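Gripper comparison: frequently asked questions
Updated Mar 14, 2019

Which grippers do you compare?
We test two-finger grippers on a pair of arms, with fingertips from Trallov and from Imai. Both tips fit the same finger, so we can change them without a new calibration of the arm.

Why do you use a wrist camera?
The head camera loses the part when the fingers close over it. The wrist camera keeps both pads in view until the contact. 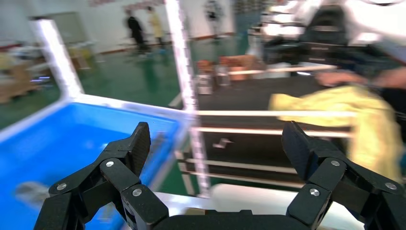 We record it at 8 frames per second. A faster rate filled our disk and did not help us to judge a grasp.

What parts do you pick?
Small metal parts, mostly flat. They are difficult for wide pads, and this is the purpose. Each tip gets 257 attempts with the same controller settings.

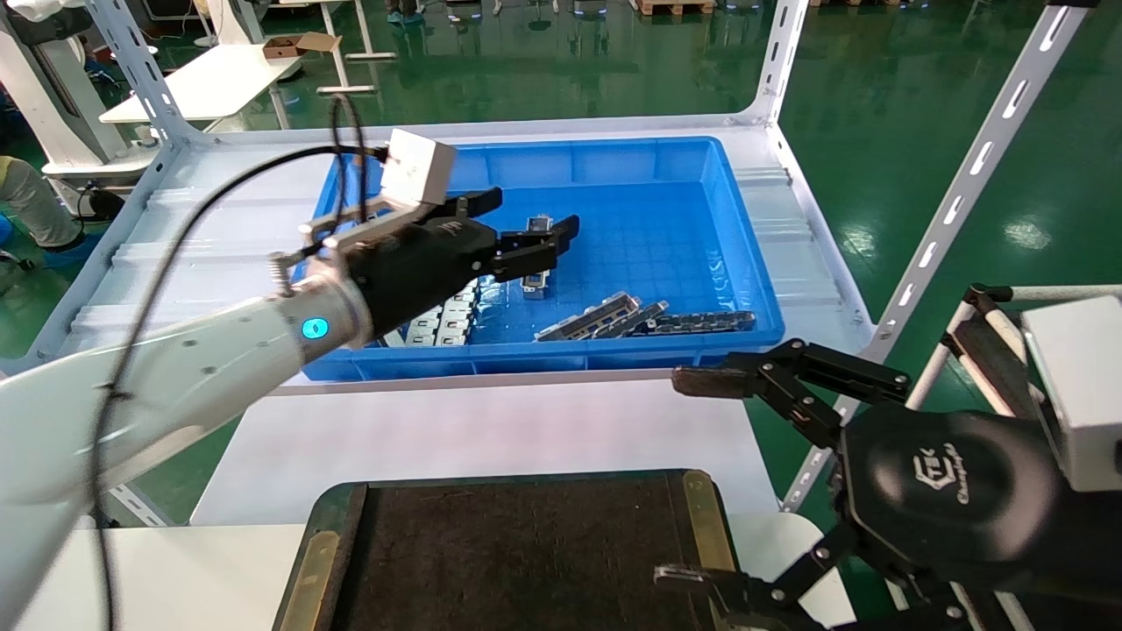
Open gripper over the blue crate with metal parts.

Which controller is it?
The Joltetti, with a buffer of 2048 samples. We tried the smaller buffer in November and went back after three days.

Can the two arms work at the same crate?
Yes, but please set the keep-out zone first. The fingers are wider when open than the data sheet lets you think.

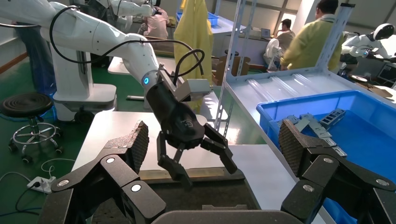
Rafail Triantafyllou writes that at Follside they got better results when they closed the fingers at half speed for the last centimeter, and he asks if we will try the same. We will, with both tips.

Where do I send a question?
Write to Liudmyla Kuzmenko through the contact form. Please include your firmware version.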